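Teaching a Desktop Arm to Pick Up Small Stuff, One Demo at a Time

Posted 10 Jan 2023 by Vasanthi Suvarna
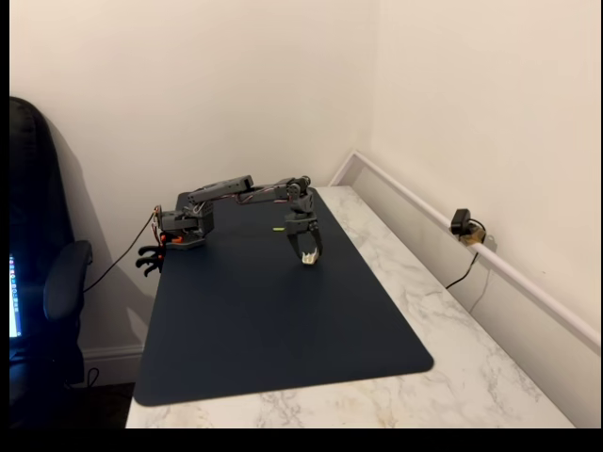
How many demonstrations does a small arm need before it can do a simple pick by itself?

For one object on a plain surface, plan on 180. You can see signs of life earlier than that, and I love that moment when the arm first heads for the right spot with nobody steering it, but 180 clean demos is where my picks started to look dependable. If you want the object to land anywhere on the mat, keep going to 400.

I've been doing this on and off since March and it's still the most fun I've had at a desk. Everything below is written for small six-joint hobby arms with a two-finger gripper, driven by remote control (a second arm, a gamepad, whatever you've got). If you teach by holding the arm and moving it yourself, most of it carries over, and I've put a note on that near the end.

Set up the surface

Put down a plain, matte mat. Dark is great if your objects are light, because the cameras get a nice clear edge to work with. Tape the corners underneath so it can't creep. Clamp the base hard and then push on it with your thumb. If it rocks at all, clamp it again! I once recorded an entire evening with a base that shifted a hair every time the arm stretched out, and all of it went in the trash.

Check the wires next. Move every joint slowly through its full range and watch for a wire that pulls tight at the elbow. Leave slack there.

Choose your first object

Small and light, and a bit lumpy is fine. A pale object on a dark mat is easy for you to see too, which matters more than you'd think after an hour of driving. Save shiny things and clear things for later.

Record the demos

1. Start from the same rest pose every time. Save it as a preset.
2. Drive over the object first, then come down. Straight down is easier to learn than a long slant.
3. Stop just above the mat with the jaws open. Count one beat.
4. Close gently. When the jaws touch both sides, stop squeezing. Small servos get hot if you keep pushing.
5. Lift a little and hold for another beat.
6. Carry it over, lower it, open, and go back to rest.

Keep your speed even. The arm copies your hesitations along with everything else, so if you wander around hunting for the grip, delete that take and do it over. One exception: if you miss, back up smoothly and get it on the second try, keep it. Those recoveries are gold. Vilhjálmur Þórarinsdóttir talked me into saving mine and my arm got much better at fixing its own misses.

Move the object between takes. I work across the mat from left to right, then front to back, and turn the object a bit each time. Leave the far corners for last, where the arm is nearly straight and the wrist gets awkward.

Take breaks! My driving gets sloppy after 40 takes or so, and I can see it in the recordings the next day.

Train and try it

I label my sets in Skodeo and throw out any take that runs past 900 steps, which catches most of the fumbles. My last full set came to 1046 takes over several objects, and trimming it took one long afternoon with a pot of coffee.

For the first run, keep a hand on the power switch and set the speed to half. Watch the approach more than the grip. If it comes down beside the object by the same distance every time, check whether a camera got bumped before you record anything new.

If you teach by hand

Hold the arm behind the wrist and keep your fingers out of the camera view. Then play the motion back and record the playback with your hands gone. It's slower, but the paths come out wonderfully smooth.

Next up I'm trying two objects at once, with a tray for each. I'll post the settings when I have them.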